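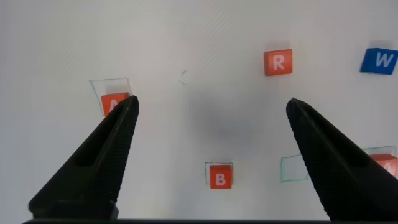

Kumaresan Unnithan wrote to us after his first weekend with the Langlois tabletop loom that he wished he had wound his warp before touching a single heddle, and we agree with him so heartily that we have moved winding to the front of this section.

3. Warping your Langlois

3.1 Clamp the warping peg to a firm table, 1,640 mm from the back beam. Measure twice!

3.2 Tie your yarn to the back beam and walk the first loop out to the peg. Keep the tension even and gentle (you will soon get a lovely feel for it).

3.3 Carry on until you have 78 loops, which gives a good scarf width.
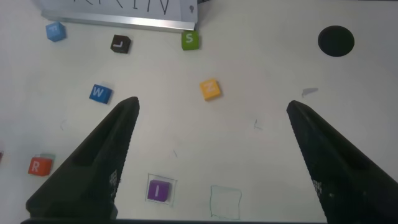

3.4 Cut the loops at the peg end and tie them in small bunches with a slip knot.

CAUTION: Hold the bunches firmly while cutting. A dropped warp tangles very quickly.

3.5 Wind on slowly, laying a sheet of stiff paper between each turn of the beam. Stop when 20 cm of yarn hangs in front of the heddle.

Note: Fluffy yarns, such as the Grevgate mohair, like to cling together. Strum them with your fingers as you wind.
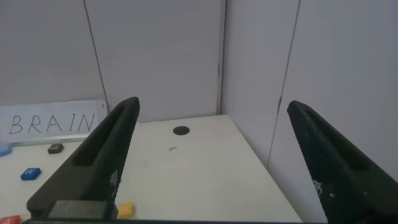
3.6 Thread one end through each hole, working from the centre outwards, then tie on to the front beam in bunches.

3.7 Pat the warp with a flat hand. Retie any bunch that feels slack.

Now weave a few rows in thick scrap yarn and watch the gaps close up. It's a wonderful moment! Shuttles are covered in section 4.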